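Went to the open day at Ullard this afternoon and I have thoughts, so here comes a thread. I went for the free coffee and stayed for the robot arms.
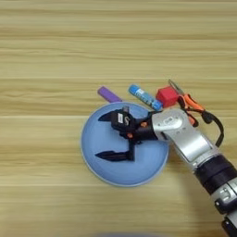
Daranee Rojanasak replied before I'd even typed the second post, asking if they let visitors drive or if it was all canned demos, because the last open day she went to was an hour of slides and one arm waving.

Daranee: they let us drive! Well, at one station. The rest was watching. But there was hardly any slide time, maybe one talk at the start and I missed half of it looking for parking.

So the layout. You sign in, get a sticker, and go through a long room with benches down one side. Orkus had the big stuff near the door (pallets, boxes, loud) and Katham had the small arms toward the back. I spent almost my whole visit at the back.

The Katham table was my favorite by a mile. One arm, a two-finger gripper, a light blue plate, and little things you'd find in any kid's desk. A glue stick, a red cube, scissors with orange handles. The task is to put stuff on the plate. I know how that sounds. I stood there for 15 minutes.

What got me is how different those things are once you think about grabbing them with two fingers. A cube is easy, you've got nice flat sides. A glue stick is round, so it could roll on you. And scissors! Where do you even hold scissors? Blades? One handle? Both? I've been picking up scissors my whole life and never had to have an opinion about it.

I asked the woman running the table which one she'd pick for a demo if her job depended on it and she said "the cube" before I'd finished the question.

OK so the driving part. You hold a controller and the arm follows your hand, with a bit of lag. I had 2 tries. First one I came in way too fast and the arm just stopped, which is a safety thing – it quits if you push it too hard. Very polite about it. No buzzer or anything.

Second try I went for the cube and got it! Then I opened the fingers too early and dropped it next to the plate. A boy behind me, maybe eight years old, said "you were supposed to wait." He then did it perfectly. Good for him, I guess.

The hard part is judging height. Left and right is fine, but I kept thinking I was down at the table when I was still way above it. The tip they gave me was to watch the shadow of the gripper and not the gripper. Helped a lot, I wish I'd heard it before my first go.

Somebody asked about price. They wouldn't give a number for the arm, but the woman said a replacement set of fingers for theirs runs 800 dollars, and the whole group made the same noise at once.

Mwakalinga had a table too, more on the software side. They had a screen where you type "put the purple one on the plate" and it shows you which thing it thinks you mean before any arm moves. I liked that it asks first. I typed "the pointy one" and it asked me to be more specific, fair enough.

Small complaints: the room was LOUD near the Orkus cage and you couldn't hear the person explaining it. And the signs were all at waist height, so with a crowd in front you had no clue what you were looking at until you got to it.

Also the coffee was gone when I came back for it. There were cookies, the flat oatmeal kind. I took 2.

If you're going next time, head straight to the back and get in line to drive. The line was short when I got there and a lot longer by the time I left. Wear flat shoes, it's concrete all the way through.

They said they want to run another one in May, with more stations where you can try things yourself. Daranee, I'm signing us both up. You can have the first go and I'll stand behind you and say "you were supposed to wait."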